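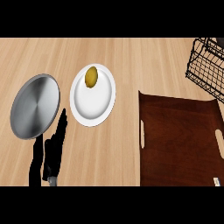 Image: Fotero

Cluvstead season tickets: what we know so far

Quick one this issue, lots to get through before the print deadline.

Renewals for next season are open. Same seats, same log-in, new payment page. If you had a seat last year it's held for you until the end of June and then it goes to the waiting list, which is at 2,410 names as of February 15, 2025. Longest it's ever been. So don't sit on it.

Prices. Adult terrace stays put. Covered stand goes up by $19 for the season. Under-12s still free with a paying adult, but you do need to request the kid's card, it won't just show up in the mail like last time. Seniors, same as before.

The big news, for anyone who missed the meeting: the east end is coming back. It's been shut for two seasons while the steps and railings were redone, and the club now says all 1,000 places will be open for the first home game. Standing only, no reserved spots. Gates at that end open an hour before kickoff and there's a separate entrance from Mill Road, so please stop lining up at the main one and then walking all the way round.

Norbert Bárány has had a ticket on the east end since he was nine and he's been stuck in the covered stand with the rest of us. "I've been polite about it," he told us. "It's dry, you can see everything, the seats are fine. But you can't sing sitting down. I want my spot by the corner flag back." He's already talked his brother into renewing too.

Not everybody's thrilled. A few of you wrote in about the away section, which moves to the north corner to make room. That puts it right next to the family area. The club says there'll be a gap of empty rows and extra stewards for the bigger games. We asked how many rows. No answer yet, will chase.

Anikó Csizmadia, who runs the ticket office, says the phones have been going non stop and asks that people try online first. "If the page hangs, don't hit pay twice," she said. "We can refund it but it takes a week and everyone gets cross." Office is open on match days and weekday mornings. Bring your old card if you still have it.

Bus news. The Grinico coach will run to every away game again, leaving from the lot behind Pap bakery, not the station. Fare not set yet. They need 100 sign-ups before they'll put on the second coach for the opener, so put your name down even if your not totally sure. You can drop out up to three days ahead without paying.

Other bits:

Scarves. The old striped design is back in the shop, limited run, one per person.

Parking. The school field is out this year. Try the lower lot or walk from town, it's ten minutes.

Drums. Yes, allowed on the east end. No, not in the covered stand. Please don't ask the stewards, they don't make the rules.

Lost and found from the last home game: one child's glove (left), a set of keys on a green ribbon, somebody's reading glasses. All at the ticket office.

Kickoff times for the first month should be out soon, and we'll send them round teh minute we get them. Letters about the away section to the usual address, keep them short and we'll print as many as fit.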